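Norndale College will field two women's teams in the regional indoor league from 9/1/26, following a change to the entry rules for further education clubs. Squad size is capped at 15 players per team, with no more than 4 transfers between the two squads in any half of the season.

Home fixtures move to the Matotbridge sports hall. The hall has fixed seating for 748 and a sprung floor, re-marked over the summer to the league's court dimensions. Games are played in two halves with a running clock; stoppages apply only in the last two minutes of each half.
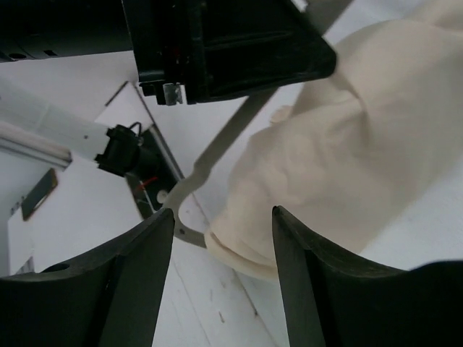 Cream cloth on a white tabletop.

Remedios Dizon remains head coach and will take the first team. Training is split into a conditioning block and a court block, with match review on the evening before each fixture. Players on work placement may complete the conditioning block off site - session logs must reach the coach before team selection.

The opening match is away to Skokonthorpe. The league has 10 teams, and the lowest-placed side plays off against the winner of the second division in April. Registration forms are available from the sports office.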